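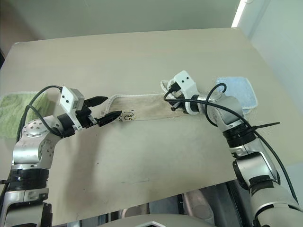 # Stunton towel-folding fault

The **Stunton towel-folding fault** was a recurring grip failure in a two-armed folding cell at the Stunton textile handling laboratory. It caused one gripper to keep closing force on a cloth after the control software had recorded a release. The fault was first logged on a Monday in October and was traced to a timing error in the Bustero motion controller. No injuries were reported, but the cell was taken out of service while its stop circuit was reviewed.

## Background

The cell was built to test the handling of small towels and washcloths. Two arms work from the same side of a table, each with a two-fingered gripper. In the standard task, the arms take a cloth by its ends, stretch it lightly, lay it flat and fold it. Cloths of several colors are used. Those close in color to the tabletop are considered the harder cases, as the edge finder has less contrast to work with.

Finger position is reported by the gripper to the Bustero controller, which passes it to a planning program named Flirkex. The planner does not read the gripper directly. It relies on a status word that the controller refreshes every 20 milliseconds.

## The fault

During the flattening step, both arms move outward by a small distance to remove slack. The left gripper is then told to open. In the failed cycles, the open command arrived while the controller was still writing the previous status word. The command was dropped, but the status word was marked "open" anyway. The planner then began the next move with one end of the cloth still held.

The visible result depended on the cloth. Thin towels slid out of the fingers and were left crooked. Thicker ribbed towels stayed in the grip and were pulled across the table, in some cases raising motor current in the opposite arm to the protective limit. 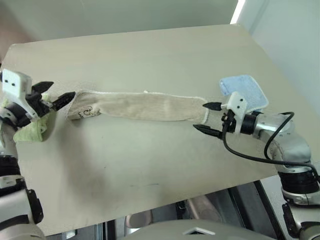 The flattening step was also the hardest one in which to notice the error, because a cloth held at one end and a cloth just released look much alike until the arm moves away. Operators had at first put the crooked folds down to poor edge finding, and two changes to the vision settings were made before the gripper logs were checked.

## Investigation

The logs were reviewed by Piroska Kozma, then the cell's controls engineer. She ran 400 cycles with a separate sensor on the finger drive and compared its readings with the status word. The two disagreed in seven cycles, all of them during flattening. Slowing the outward move removed the disagreement but did not correct the cause.

A second review, by Moushumi Siriwardena of the consulting firm Barrientos, dealt with the stop circuit. It found that a protective stop halted both arms but left the grippers powered – a deliberate choice, intended to prevent dropped loads. The review noted that a person freeing a trapped cloth by hand could therefore be working next to a closed gripper that the screen showed as open.

## Corrective action

The controller was changed to lock the status word while a command is being accepted, and to repeat any command that is not confirmed. The planner now compares finger position with motor current before it allows an arm to leave the cloth. Closing force was limited to 20 newtons during flattening.

The written procedure was revised as well. Gripper power must be switched off separately before anyone reaches over the table, and the screen reading is not accepted as proof of release. A repeat test of 300 cycles showed no dropped commands.

## See also

- Protective stop
- Race condition
- Robot end effector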